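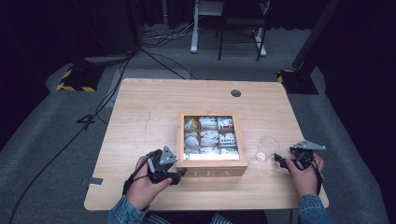

Ayane Hoshino replied at 9:20: The tea box in the Wostidstead break room has the same trouble. Once the compartments are packed tight, the sachets tear when you pull one out.

Ticket 971, tea station
Status: open
Tried: fewer bags per compartment. Tearing stopped, but the box needs refilling by noon.
Next: order the narrower sachets from Mirby, pack of 400, and test them in one column first.
Lid stays off until then.
Assigned to: Grigoris Dimitriou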